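4.2 晚饭时间的电视：谁来选节目

上一节讨论了电视机在客厅中的位置，本节讨论晚饭时间的节目选择。材料来自Semville的13户家庭。每户接受一次较长的访谈，并且由一位成年成员记录六周的晚饭日记。日记的格式很简单，只要求写开始吃饭的时间、同桌的人、电视是否打开，以及谁第一个提出要看什么。日记没有要求写节目的名称，但是多数家庭自己写了，我们也把这部分材料放入分析。

首先需要说明“晚饭时间”的范围。在以前的家庭收视研究里，晚饭常常被当作一个固定的时段，研究者把这个时段内打开的电视都算为“伴餐收视”。我们认为这个做法对于本研究不太合适。在日记里，同一户的晚饭有时从傍晚开始，有时到晚上八点以后才开始，也有家庭成员分两次吃饭的情况。因此，本文以饭桌为标准来定义晚饭：从第一个人在桌边坐下，到最后一个人离开桌子。桌子不一定是专门的餐桌。受访家庭里有人在厨房的小桌吃，有人在客厅的矮桌吃，也有人把白天工作用的桌子收拾以后用来吃饭。铺着垫子的桌面和一只大碗（图1）是这一类多用途桌子上常见的东西，它们同时属于吃饭和别的活动。

图1 深色木桌上的桌垫与大碗

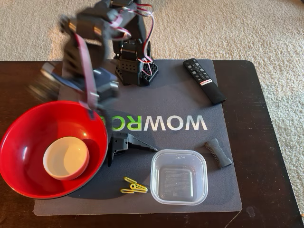
按照这个定义，我们发现，节目的选择多数发生在坐下以前。负责做饭的人还在厨房，其他人已经在电视前面浏览。等到全家坐好，节目已经播放了一段时间，后来的人要改变它，就需要提出一个理由。一位住在Pitard街的母亲这样说：“我端着菜出来，他们已经看到一半了。我如果说换，就好像我不让他们高兴。”类似的说法在八户家庭的访谈中出现。我们把这种情况称为“先到者的选择”。它与年龄的关系不明显，先到的人可能是孩子，也可能是退休的祖父，关键是这个人不参加做饭。

这一点与早期文献的看法有差别。早期文献比较重视父亲对频道的控制，认为控制权来自家庭地位。在我们的材料中，地位仍然有作用，但是作用的方式比较间接：地位影响谁做饭，做饭影响谁后到，后到影响谁能选择。换句话说，家务的分工先决定了时间，时间再决定节目。Rezaul Weerasinghe在整理日记编码的时候首先注意到这个顺序，后来我们按照他的建议，重新编码了全部日记中“谁第一个提出”这一项，把在坐下之前提出和在坐下之后提出分开计算。

第二个问题是选择的范围。在传统的广播电视里，节目按照时间表播出，家庭成员争论的是“现在看哪一个频道”。使用网络视频以后，争论的第一步变成“进入哪一个服务”，第二步才是具体的节目。许多受访者并不觉得这是两个步骤。他们说“看一下YouTube”，意思已经包括了内容的类型：比较短，可以随时停，不需要从头看。他们说“看NETFLIX”，意思常常是全家要一起看一集完整的故事，中间最好没有人离开。所以服务的名称在饭桌上有一种分类的作用，它代替了过去“新闻”“连续剧”这样的词。

遥控器的设计支持了这种习惯。有的遥控器在下部并排设置两个服务的快捷键（图2），用户不需要经过主菜单就可以进入。对于手上有油、或者一只手拿着筷子的人，一次按键和多次按键的区别很大。有一位受访者说，她的婆婆不认识菜单里的文字，但是记得“左边那个”和“右边那个”，因此也能够参加选择。我们认为这个例子很重要，说明快捷键虽然缩小了选择的范围，同时却增加了能够选择的人。

图2 带有YouTube与NETFLIX快捷键的黑色遥控器
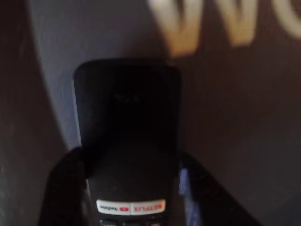
当然，缩小范围的一面也不应该忽视。有三户家庭订阅了本地的视频服务Hemisen，其中两户在访谈里表示，晚饭时间几乎不使用它，虽然他们对它的节目评价不低。原因是进入它需要先打开主菜单，再向右移动几次。一位父亲说：“吃饭的时候谁去找它？周末才会去找。”这个差别在日记里也可以看到：Hemisen的记录主要集中在饭后，饭中的记录很少。由于样本比较小，我们不对这个差别做统计上的推断，只把它作为一个值得继续研究的现象。

第三个问题是不选择。日记里有一部分晚饭没有打开电视，大约8%的记录属于这一类。我们原来估计，这些家庭是有意识地限制收视，例如为了让孩子专心吃饭。但是访谈的结果比较复杂。有的家庭确实有这样的规则，规则多数在孩子上小学的时候建立，后来慢慢变松。也有的家庭没有任何规则，只是那一天大家坐下的时间一样，没有先到的人，所以也没有人打开电视。后面这种情况可以从另外一个方向支持本节的主要看法：如果没有等待的时间，选择的动作也比较少发生。

最后说明本节材料的限制。日记由一位成年成员记录，而记录者在多数家庭里正是做饭的人。她或者他对“已经开始播放”的情况可能比较敏感，对自己先到的那些晚饭可能记得较少。我们在访谈中请其他成员也回忆最近一周的情况，得到的说法与日记大体一致，但是孩子的回忆常常强调节目，不强调谁先提出。另外，日记在一月开始，天气较冷，家庭成员在家吃饭的次数可能比夏天多。关于周末与工作日的差别，见4.3节。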